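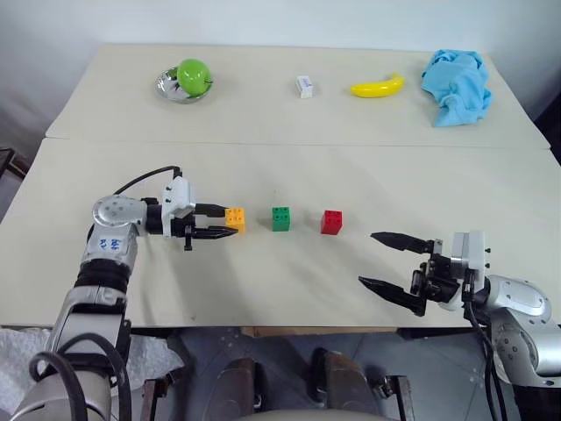
From: Nhung Đỗ
To: bench-automation list
Date: 19 June 2024
Subject: Re: [bench-automation] two-arm budget, what did we all forget?

Hi Getachew, hi everyone,

I've been meaning to answer this since it landed, and then I went and did our own numbers for next year, so now I have opinions!

Getachew Tekleab wrote:
> We have approval in principle for one two-arm setup for tabletop
> sorting and pick-up work, small objects, nothing heavy. I have a
> quote from Brorkmont for the arms and grippers and a blank space
> under "everything else." My department head wants one number by
> the end of the month. What goes in the blank space? And is it
> worth paying for the longer support plan? We are four people and
> none of us has run one of these before.

OK, the blank space. Ours was blank too, and we filled it in over the following year with purchase requests that each needed their own signature. Please don't do that to yourself.

Start with tables. I know, tables. We put the arms on the budget and assumed there'd be a table lying around. There was, and it wobbled, and two arms starting and stopping beside it made every run a bit different from the last one. We ended up buying two the same and pushing them together end to end, so there's a near one for the actual work and a far one where the other objects can sit until we want them. Buy both at once from the same place. Lộc ordered our second one later from a different batch and then spent an afternoon under it with cardboard. If you can, get a plain light top. Ours is cream and it's been easy on the eyes and on the vision side, apart from shadows.

Which brings me to lighting. We had nothing for it. Overhead room lights put a shadow right under each gripper, and our detection model had feelings about that. Two diffuse panels on stands fixed most of it, about 300 for the pair.

Gripper fingers! Get spares with the first order. Fingers are what touches everything, and ours get knocked against the tabletop by every new person in their first week (me included, twice). A spare pair from Brorkmont was 420 when we finally asked, and shipping on its own hurt more than it should have. If Brorkmont will put two pairs in the original quote, take them. Cường prints his own now and likes them fine for light things, but he also likes printing, so weigh that.

Cables. The quote covers cables in the sense that cables come in the box. It doesn't cover clips, sleeves, or the longer run you'll want once you see where the controller has to sit. A loop that's happy in one pose is tight in another, and you only find that out by moving the arm through everything you plan to do. Put a small line in for this and call it "cable management" so it looks grown-up.

Objects. Cheap, but budget them anyway, and keep the receipts together. We use toy building blocks for most of the early work (studs on top, bright colors, easy to line up and easy to tell apart) and then household stuff: toy fruit, a metal bowl, little boxes, a cloth. The shiny bowl is a pain for depth and the cloth is a pain for everything, so have both early and find out what your setup can't do before somebody asks you for a demo. We keep 20 of the same block in a drawer. They wander off.

Now the support plan. I went back and forth on this. We took the short one the first year and the long one after that, and with four people and no experience I'd go long from the start. The difference for us was a little under 2000, and we used it in March when an elbow joint started throwing errors and Ngân Vũ got somebody on a call the same day. Without the plan it's an email queue. Do ask what "on site" means, though. For Brorkmont it meant on site within their region, and we aren't in it.

One I'd skip: the Tultska calibration package. It's nice, it's polished, and we opened it maybe twice. Ngân wrote a short routine with a printed board and we've used that ever since. Happy to send it if she says yes, I'll ask her.

And one I'm still unsure about — the Ometti stand. Cường swears by his. We bolted ours to a frame the workshop made, and it's been solid, but it took the workshop six weeks. If your deadline is tight, the stand buys you those weeks.

On giving your head one number: I'd give the total and attach the list. Ours asked what the cable line was and let it go once there was a list to point at.

Does anybody here insure theirs separately? Our facilities office has asked me and I have no idea what to tell them.

Nhung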